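Projektbericht Triltgate, Teil 3: Der Greifer lässt nicht los

So, jetzt zum unangenehmen Teil. Geplant war, dass unser Handgreifer Blumen aufnimmt und in eine Vase stellt, und in der Simulation lief das auch super! Am echten Gerät blieb er dann beim Öffnen hängen, und zwar immer wieder. Bei 400 Durchläufen hatten wir 39 Klemmer (ich hatte mit höchstens 20 gerechnet, na ja).

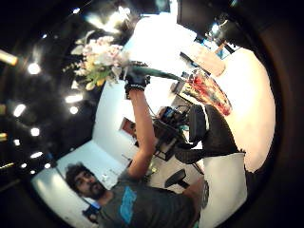
Musyoka tippte sofort auf die Mechanik, ich auf die Software, und wir haben uns ziemlich lange im Kreis gedreht. Der Fehler saß im Kraftsensor: Nach längerem Betrieb driftete der Nullpunkt, der Regler glaubte, er halte noch gar nichts, und drückte weiter zu. Bei Stängeln ist das ärgerlich, bei Fingern wäre es richtig blöd. Shirin Zamani hat deshalb darauf bestanden, dass wir erst weitermachen, wenn es eine harte Obergrenze für den Motorstrom gibt. Die hatten wir schlicht vergessen! 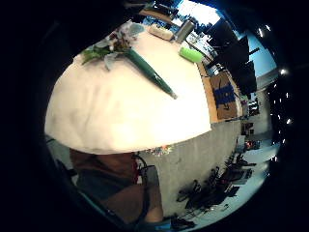 Abb. 2: Blumenstrauß auf der mit weißem Stoff bezogenen Fläche

Inzwischen wird der Sensor vor jedem Griff neu genullt, und die Stromgrenze steckt fest in der Firmware. Zwei Klemmer gab es danach noch, beide beim ersten Griff nach dem Einschalten. Warum gerade da, wissen wir noch nicht, Ilgın schaut sich gerade die Logdateien an.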